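ok so I finally caught up on the whole Candano breakup mess and I have thoughts. Buckle up, it's a long one

For anyone who missed it: Candano, the band that was on every single radio station the summer I learned to drive, split in March. Singer went one way, the other three went another way, and they all said it was friendly. It was not friendly

The fight now is over the award. The big glass one from Sterkgate, Best New Group. There is only one of it, they all won it, and the drummer has it at his house and won't give it back

The singer told a radio show she has asked for it "politely and then less politely." I played that clip for my sister over the phone and we both screamed

Meanwhile the drummer's side says she left it in a rental van for an entire tour and he's the only one who ever dusted it. Which, okay, kind of a point??

And the fan boards have lost their minds. One thread was at 315 replies when I went to bed and 621 when I got up. I read all of it before work. I was late to work

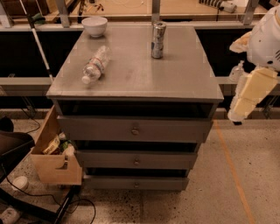
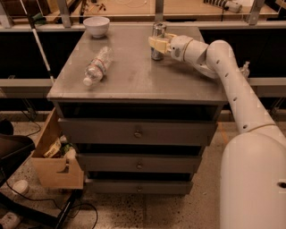 Anyway, the part that got me is the Bensaid show. That was their last night together, 2000 people in there, and if you watch the tape the two of them don't look at each other once until the slow song. Then she hands him the tambourine and he just sort of holds it

I was at that show! Way up in the back with a terrible view and a soda that cost more than my parking. I had no idea I was watching a breakup, I thought they were tired

Now she's got a solo record coming and the first single is called Hirnlow, after the street the drummer lives on. Come on. She says it's about her grandmother's old neighborhood. I want to believe her – I don't

The other three are auditioning new singers and supposedly about 300 people sent in tapes. My cousin sent one. She has a nice voice but she does a lot with her hands

My own feeling is they should pass the award around, six months each, like a kid's class hamster. Somebody on the boards said cut it in half and got yelled at for two pages

Album is out September 2004 and yes I already put money down at the record store. No I will not be taking sides. (I'm on her side)

More when the drummer does his interview, he keeps pushing it back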